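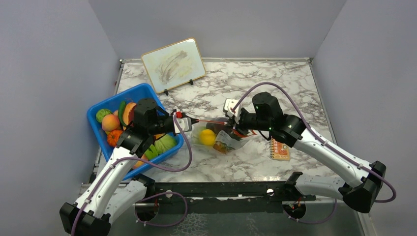

The packing bench at Orellana, with toy produce in the blue basket and a clear bag between the two arms.

Packing trial: what it means for the bagging team

The two-arm bench at Orellana has been on practice goods since June. From 3 October 2026 it moves on to real orders, starting with the small mixed bags on the afternoon shift. Several people have asked what changes and what stays the same, so we have put the main points together.

The bench takes goods from a basket and puts them into a clear bag. Practice has been done with toy fruit and vegetables so that real stock is not bruised while the settings are worked out. Round items such as lemons and peaches have been the easiest. Leafy items and thin packets still give trouble, and the bag itself is the hardest part, as the plastic folds over and the opening closes up.

There are 19 people on the bagging team at present and that number stays as it is. Irja Niskanen, who runs the afternoon shift, has drawn up a new rota with two people at the bench at any time. One fills the baskets and sets out the bags. The other checks each bag against the order and deals with anything the arms have dropped or left behind. Everyone else stays on the hand-packing tables. Turns at the bench last one hour and then you swap.

In the last week of practice the bench was given 69 bags to fill and completed 61 without help. The other eight had to be finished by hand. It is slower than any of us, and Gisela Vergara has agreed that bags from the bench will not be counted towards the shift's hourly figure until the new year.

Some of the team have raised concerns. Clifford Bergeron asked whether time spent clearing stoppages would be logged as packing time. It will be. Milagros Navarrete pointed out that standing and watching is harder on the back than moving about, and a high stool has been ordered for the checking position. There was also a question about grades. Basket filling and checking are both on the same grade as packing for now -- this will be looked at again when there are a few months of real work to go on.

Training is two hours, in paid time, and covers starting and stopping the bench, what to do when a bag slips, and how to fill in the stoppage sheet. Please do not reach in between the arms while they are running, even for something small. Press stop first and wait for the light on the panel.

Hsin-yi Chien is taking names for training and will also pass on questions about the rota. If you would prefer not to work at the bench, tell her or Irja before your name goes down. The Pramus site will get the same notes once their own bench has been fitted.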